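# Trier ses petites pièces d'atelier sans y passer l'hiver

Vous avez sûrement, vous aussi, ce tiroir où finissent les moteurs récupérés, les vis orphelines et les bouts de câble « qui peuvent servir ». Le mien débordait depuis des années, et je viens enfin de trouver une méthode qui me plaît vraiment. Elle est simple, elle coûte trois fois rien et elle rend le bricolage tellement plus agréable !

## Des bacs jaunes, et pas trop profonds

Premier conseil : prenez des bacs peu profonds. Dans une boîte haute, tout s'empile et on remue sans fin pour retrouver une rondelle. Dans un bac bas, on voit tout d'un coup d'œil et on attrape la pièce du bout des doigts.

J'ai longtemps utilisé des bacs gris, parce que c'étaient les moins chers. Quelle erreur ! Un petit composant gris avec des fils noirs sur du plastique gris, c'est invisible. Depuis que je suis passé au jaune, je ne perds presque plus rien – même le soir, sous le néon du garage. Les bords arrondis comptent aussi : un coup de chiffon et c'est propre, alors que la poussière s'incruste dans les angles vifs.

Gardez toujours un bac vide à portée de main. Il accueille la pièce dont on ne sait pas quoi faire, celle qui, sinon, finit sur un coin de table puis par terre.

## Le plateau en inox au milieu

C'est Fuseini Quansah, mon voisin d'atelier à Vevisari, qui m'a donné l'idée. Il pose un plateau en inox au centre de la table, garni d'une feuille de papier blanc, et n'y met que ce sur quoi il travaille. Les bacs restent de chaque côté. J'ai adopté le principe le soir même ! 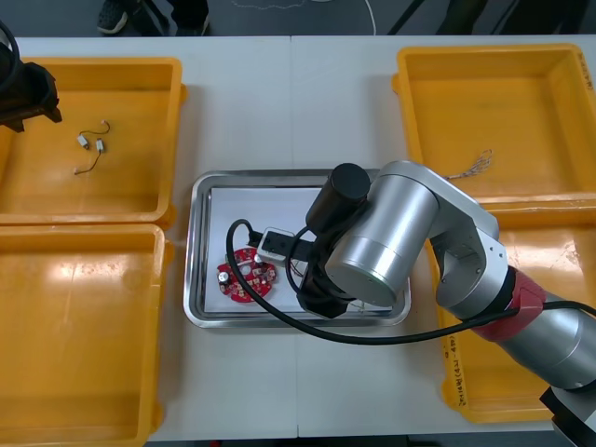 La feuille change tout. Les reflets du métal fatiguent les yeux, le papier les supprime, et la moindre vis se détache nettement sur le blanc. On peut aussi écrire dessus : une flèche, le sens d'un connecteur, la couleur d'un fil. Quand j'ai fini, je plie la feuille en quatre et je la glisse dans la boîte de l'appareil.

Une précaution tout de même : l'inox conduit le courant. Tant qu'une carte est posée dans le plateau, on ne branche rien. Pour les essais sous tension, je sors la carte et je la mets sur une planchette bien sèche.

## Les fils fins

Les petits moteurs ont des fils qui s'arrachent pour un oui ou pour un non, juste à la soudure. Quelques habitudes qui m'ont sauvé pas mal de matériel :

- soulever le moteur par son corps, jamais par les fils ;
- laisser les fils faire leur boucle naturelle, sans les enrouler serré ;
- ne pas dépasser 12 moteurs par bac, après c'est un plat de spaghettis ;
- démêler tout de suite, avec une pique en bois, dès que deux fils se croisent.

Pour les câbles plus épais, je fais de grandes boucles souples et je les ferme avec une bande auto-agrippante de 7 cm. Les liens en plastique serrent trop, et on finit toujours par entailler la gaine en les coupant.

## Les étiquettes

J'écris au crayon gras sur du ruban de masquage, collé sur le rebord du bac. Ça se lit bien et ça s'enlève sans laisser de colle. Notez le contenu et le mois : si un bac marqué « novembre » n'a pas bougé au printemps suivant, on peut donner.

Au local de Dirnevholm, où je passe de temps en temps, ils ont fait l'inventaire complet : 2 964 pièces, rangées dans des bacs pouvant contenir jusqu'à 400 g chacun. Je n'en suis pas là – et je n'en ai pas envie – mais voir ces étagères donne une pêche formidable pour attaquer son propre tiroir.

## Pour le nettoyage

Eau tiède, une goutte de savon noir, chiffon microfibre. Pas d'acétone sur le plastique, il devient terne et collant. L'inox, lui, se sèche aussitôt, sinon le calcaire laisse des auréoles. Les bacs retournent sur la table une fois bien secs, et les cartes seulement après.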